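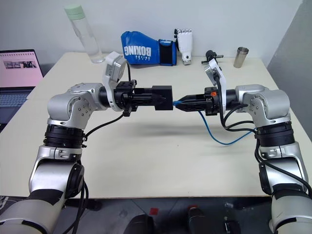
Two arms with black grippers over a white tabletop.

Clunano rent portal goes live with a fee few tenants saw coming

13 Dec 2023

Renters in Clunano can now pay their landlords through an online portal called Bolo, which its owner, Hostum, says will save time for everyone. Tenants who have read the small print are less sure who is saving what.

The portal opened this month in 466 apartments run by the Paulík property company. Hostum said in a statement that 253 households had "chosen" to sign up. The company did not say how many were told their paper checks would still be accepted. A notice taped up in one Paulík lobby mentions only the portal, in large type, and a deadline at the end of December.

Paying by bank transfer is free for the first three months. After that, each payment carries a charge of $11. The notice leaves this out. It appears near the bottom of the terms, under a heading about "service options."

Hostum says late payments fell sharply during a trial last spring. It would not release the figures, and it confirmed that tenants in the trial got a $400 credit for taking part – a perk that is not on offer now. Whether people paid on time because of the portal or because of the credit is anyone's guess.

Paulík said checks can still be dropped at its office on weekday mornings. The evening drop box was removed in the fall, and the company said it has no plans to bring it back.

The city's housing office said it had received complaints but had not opened a review. State rules allow a charge for online rent payments as long as a free way to pay exists. They do not say how easy that free way has to be.

Hostum plans to offer Bolo to other landlords next year. It declined to say whether the fee would stay the same.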